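Subject: Re: [textile-care] Brush wear and crocking on wool suiting

Irena Urbańczyk wrote:

> We ran the Flodach cloth again on Saturday with the stiffer brush
> and the pale stripe still looks dirty after 23 passes. The ground
> shade is fine. Is this dye transfer, or are we just raising fiber
> over the stripe? The Tenham cloth from the same dye lot does
> not do it. Also, does anyone condition samples before brushing,
> or only before rubbing?

Irena,

I would separate the two effects before changing the brush again. Dye transfer and raised fiber look alike at arm's length and need different fixes.

**1. Transfer**

Take a dry white cotton square, rub along the stripe only, and grade it against the gray scale. Repeat across the stripe. If the along-stripe square stays clean and the across-stripe square stains, the color is coming off the dark ground and landing on the light yarn. Do the same with a wet square, but grade it after it dries. Wet squares read darker than they should and I have seen a full grade lost that way.

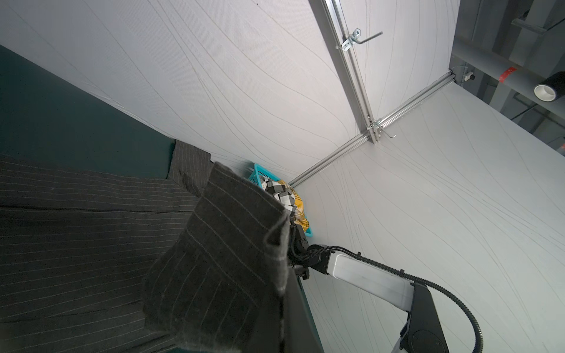
Raised fiber is harder to grade, as there is no good reference card for it on striped goods. We use a low side light and compare brushed with unbrushed cloth from the same piece. On a charcoal ground with light gray stripes, such as the cloth above, a slightly fuzzy face is enough to soften the stripe edge, and the eye reads a soft edge as a dull color. Clip the surface fiber from a short length of stripe under a magnifier. If the clean shade comes back, the dye is not at fault.

**2. Why Flodach and not Tenham**

Same dye lot does not mean same finish. Ask the mill for the cropping setting on both pieces. My notes have the Flodach with a looser stripe yarn, two ends per stripe, and a lighter crop. A looser yarn picks up ground fiber from its neighbors during brushing. The Tenham is pressed harder and has less loose fiber to give.

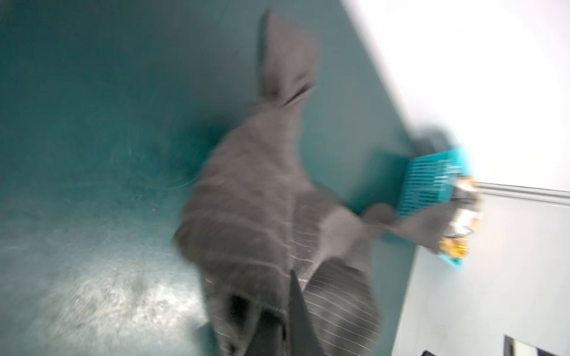 *Fine pale lines on gray fabric, blurred by movement.*

**3. Brush**

Going stiffer was the wrong direction, in my view. The stiffer Hekel raises fiber faster than it removes it. Go back to the soft one and brush with the nap only. Count passes in one direction and record them that way. A back-and-forth stroke recorded as one pass is the usual reason two labs disagree.

Clean the brush between pieces. Dark wool dust left in the bristles will give you a gray stripe on anything you test next, and then you will be back here asking about the Tenham.

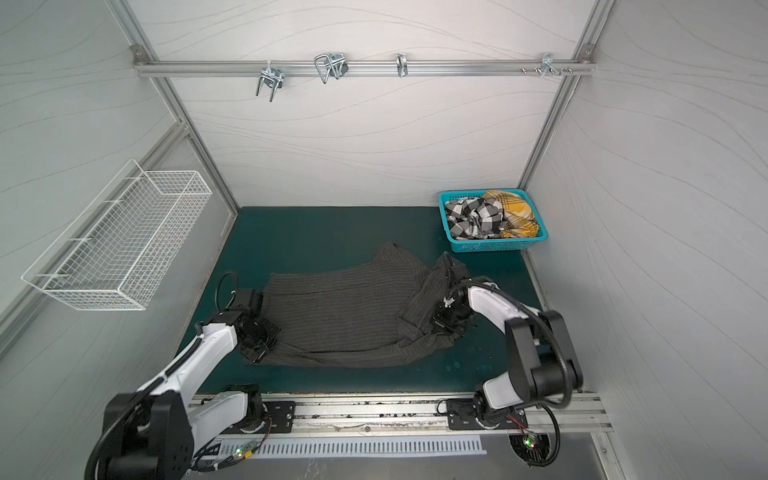

**4. Conditioning**

Condition before both. Overnight in the standard atmosphere, laid flat, not folded. We stopped conditioning before brushing for one season to save time and the spread between repeats doubled. Dry wool holds static and the loose fiber clings to the face where the brush should have carried it off.

Keep the cut pieces away from the steam table as well. If you have to steam out a crease, put the piece back in the rack overnight and start again.

**5. Record sheet**

The sheet in the archive (message 271) still has a single column for "appearance." I split mine in two: shade change and surface change, each graded by a different person. Salameh's version adds a line for stripe edge, graded as sharp, soft, or lost. That line would have answered your question after the first run.
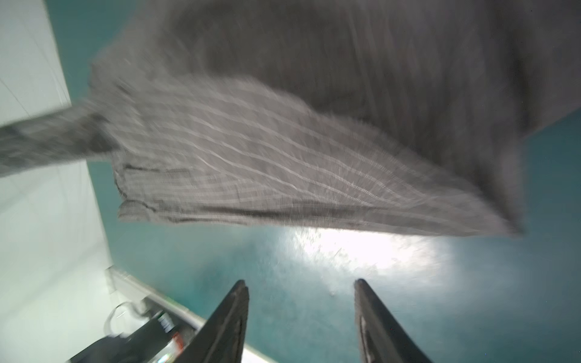
If you can spare the cloth, cut one more set with the stripe running lengthwise and one with it running across, and send me the offcuts from both. I don't need the full squares. Mark the nap direction in chalk on the back, since I can't always find it by hand on a hard-pressed piece.

I have no data on wool blends under the soft brush. If anyone else on the list does, please post the grades with the pass counts.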